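Thread: cell rules for two-arm stations, draft 2

ahammerli
Our Prerkton site wants one page of rules for tabletop cells with two arms. Draft so far: power off before reaching in, cables clipped along the links, speed capped at 65 mm/s during setup.

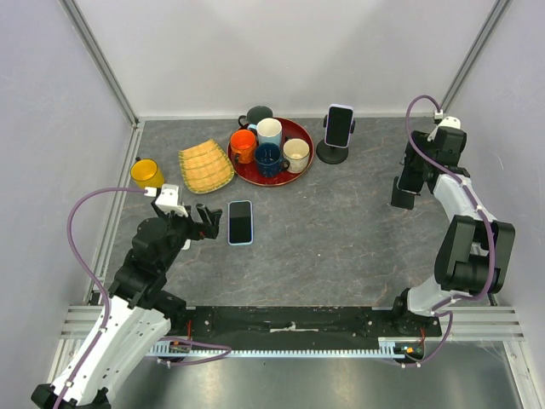

The cap drops out once a program has run 600 cycles without a fault. I'd also like a reset list taped to each enclosure.

noelia_p
65 is too slow. We did setup at that speed in December and people started skipping the dry run to save time. Same problem with powering off for every phone you move. A hold button is enough.

arrieta56
Disagree on hold. A held arm is still a live arm. Keep power off.
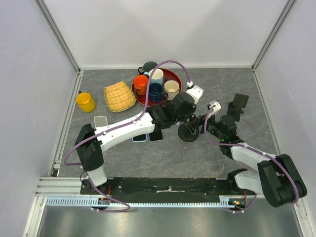

Cable rule needs more work too. Clipping to the links doesn't cover the loop near the wrist. On the left arm the purple cable arcs high over the red tray with the mugs on it. I'd write a maximum loop height and check it with the arm at full reach.

noelia_p
Fine on the loop height. Still no on power off.

ahammerli
Loop height goes in draft 3. I'll leave power off as written and list hold as an open item. Can someone from Vasthorpe send their reset list?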